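Search products, scores and parts

Kokkinos Contact Speaker Kit

The Kokkinos kit turns a sheet of metal, glass or board into a loudspeaker. It is used by sound artists and composers who want an object in a room to carry the sound, and by instrument builders who need a driver that can be taken off again afterwards.

Each kit holds 2 drivers, a small amplifier and a set of fixing pads. The drivers work best on thin, stiff surfaces. Thick timber will sound dull, and soft plastics lose most of the treble.

Weight of complete kit: 530 g
Cable length: 2 m per driver
Price: £200 including VAT

Kwabena Bawa used four kits on hanging steel plates for his piece Pultwood, first heard in December. He ran them for the whole of each opening day and replaced one cable. Thilini Jayasinghe's notes on tuning the plates are printed in the back of the manual.
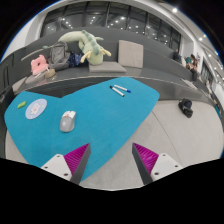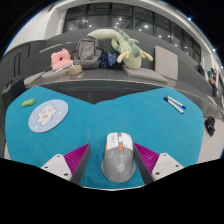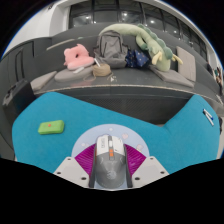
Fitting

Clean the surface and let it dry. Press the pad down firmly and leave it overnight before hanging anything from it. Start with the amplifier at its lowest setting. If the surface rattles, move the driver a few centimetres towards an edge and try again.

Do not fit drivers to window glass that is cracked or under strain.

Hire

Kits can be hired by the week from Trurodo. Ask for Remedios Sison. Hired kits come without fixing pads, so order these separately. Spare cables are in stock. Spare amplifiers are made to order.

Prices checked Mar 16, 2018.

© Trurodo Sound Supplies. All rights reserved. Contact us | Back to top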